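ok laundry unloading thread, mostly perception gripes. 25/09/2020 so future me can find it

been on the Gretis grasp planner since May. fine on a table, one shirt, flat light. point the wrist cam into a washer drum and it falls apart

problem 1: depth. cloth gets so close to the lens the sensor just returns zeros. planner reads zeros as free space. you can guess the rest

fix (ugly): anything invalid inside the drum mask is now occupied untill proven otherwise. 3 lines. should of been there from day one

problem 2: segmentation. we trained on 2000 frames from the Espinoza set and it thinks every deep fold is a new garment. one item comes back as 5

relabeled 200 wrist frames by hand last night. edges between items only, ignored folds completely. already way better on dark on dark

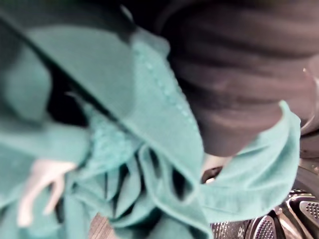

also seams. hems and stitching are the best grasp cue we have close up, way better than wrinkle peaks. added a seam head to the net, cheap, shares the backbone

still open: drum holes. perforated steel gives the seam head false hits, thinks a row of dots is stitching. masking the drum by color helps a bit, glare kills it

Desico driver also drops frames when the wrist rolls fast. slowed the roll for now, dont love it

code goes on the Drallham branch once tests pass. dont pull before that pls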